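right, thread time. I have given up my tumble dryer and I have Opinions (1/6)

It packed up in April, mid-load, with a noise like a cutlery drawer going down the stairs. The Selik man wanted 94 quid just to come and look at it. It was second hand when I got it! So I said no thank you and bought a clothes airer instead (2/6)

First week was grim. Jeans took 2 days. Every radiator had a sock on it and the bedroom window was streaming by morning. My neighbour Rosalie took one look and told me to leave proper gaps between things and open a window for a bit, instead of cramming it all on one rail like a jumble sale (3/6)

She's right, annoyingly. Shirts on hangers over the bath, heavy stuff on the outside rails, an extra spin before anything comes out of the machine. Jeans now done overnight if I start before tea. I've got roughly 44 pegs and still run out every Sunday, no idea where they go (4/6)

Towels though. TOWELS. They come off the airer like roof slates. I've tried less powder, I've tried a glug of vinegar, and what works best so far is giving them a really good shake before they go up, and another when they come down (5/6)
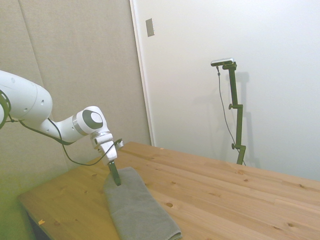
Grey towel, folded, on the table.

Next job is the airing cupboard, where I've already found 5 pillowcases I don't remember buying. If anyone has a way of folding a fitted sheet that doesn't end in a ball, my replies are open (6/6)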